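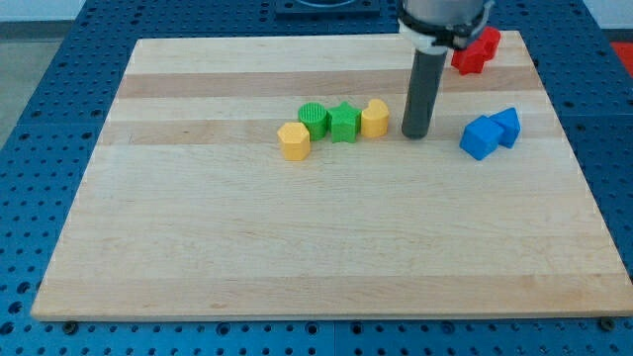
Last updated 3 Mar 2020 by Gemma Longo, who also answers the phone.

## Zirkent Toy Library: questions we get a lot

**How many toys can I borrow?**
Four at a time, for two weeks. A puzzle counts as one toy. A bag of blocks also counts as one toy, however your child feels about it.

**What does it cost?**
$9 a month per household. Grandparents may use the family card if the family will admit to them.

**Do you have 308 toys or not? The flyer says 308.**
The flyer was right when Ferhat printed it. The list at the desk is the one to believe.

**We lost a piece. Are we in trouble?**
No. Write the missing piece on the tag and bring back the rest. Most pieces come home within a month, usually via the couch. If it was the only piece – a ball, say – please come and talk to us.

**Do I have to clean things before returning them?**
Wipe them with a damp cloth, please. Wooden toys shouldn't be soaked or put in the dishwasher. We have a former xylophone we can show you.

**Can I reserve something?**
Yes, by phone or at the desk. The marble run is booked through the end of March. The drum is available.

**Do you take donations?**
Gladly, if it's complete, clean and made for kids under nine. No stuffed animals and nothing that needs a charger you no longer own. Ask for Dilek before unloading the car.

**The age label says 3+. My son is two and very advanced.**
Congratulations. It's still 3+ – the label is about choking.

**What if I bring things back late?**
Fifty cents per toy per week. Berkay will waive it for a good excuse, but he has heard the one about the dog.

**Can adults borrow toys for themselves?**
Yes. You don't have to invent a nephew.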